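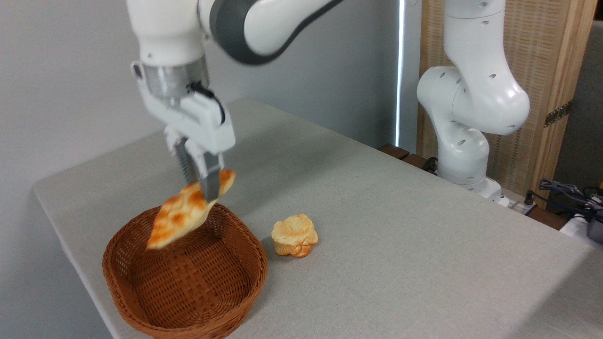 Home | Projects | Arm Notes | FAQ | Contact

Dropped bread, crushed bread, and the February stoppage: your questions

I've had a pile of email about the write-up of our two-arm bread sorting cell, and most of it asks the same few things, so I'm putting the answers on one page. I'm Meron Hadgu, I run the bench at Gesano, and yes, I'm the one who was standing next to it when it went wrong.

So what went wrong?

The left arm was moving flatbread into the basket, same as it had all morning, and on one pick the gripper kept closing after it had hold of the bread. It snapped the piece in two, one half hit the table, and the arm carried on to the basket with the other half like everything was great! Then it did it again on the next piece. I hit the stop after the third one (should've been the first, I know).

Was anybody hurt?

No. Gadisa had reached in to move a roll a minute earlier, though, and that's the part that bothered me. A gripper that ignores its force limit will ignore it on a finger too. We wrote it up as a safety event and left the cell powered down until Monday.

What was the cause?

A loose connector on the gripper side. The force reading dropped out for a split second whenever the wrist rolled past a certain angle, and our code treated a missing reading as zero. Zero force means "not touching anything yet," so it kept squeezing. Berhanu Worku found it by wiggling the cable with the logger running, after I'd spent a whole afternoon blaming the calibration file. Sorry, calibration file.

How often did it happen?

We went back through the logs for that week. Out of 120 picks, the reading had dropped out on 46 of them. Most of those were on the soft rolls, and they just squish a little and puff back up, so we never noticed. Flatbread doesn't forgive you like that.

Why didn't the software catch it?

It should have. Hesik, the little supervisor program we use, checks for readings that are too high. It had no rule for readings that weren't there at all. Amanuel Derese wrote that part and he'd like me to say he wrote it in a hurry, at my request. Fair enough.

What did you change?

The connector is a locking type now, and the cable has more slack where it loops by the gripper. In the code, a missing reading opens the fingers a hair, freezes the arm and puts up a warning (fault 103 if you're using our setup). You have to clear it by hand. I also dropped the closing speed on anything flat, so it's slower, and I can live with that.

Does the second arm stop too?

It does now! Before, a fault on one arm left the other one free to move. Any fault parks both. If you built yours from the older Collora notes, please check this one before anything else.

Can I keep using my fingers with the ridged metal faces?

Sure, we do. They grip dry crust nicely. I'd pinch close to an edge and keep the force low, and I'd throw out any piece that's been handled more than a few times, because a cracked one will give you weird numbers all day.

My gripper squeezes too hard but the cable is fine. Now what?

Look at the log first and see if the force value goes flat or jumps. Flat usually meant wiring for us. Jumping was the sensor zero drifting, and a fresh zero with the fingers open fixed it. If neither fits, send me the log and tell me which gripper firmware you've got. We were on 119 when this happened, and I haven't tested anything newer yet.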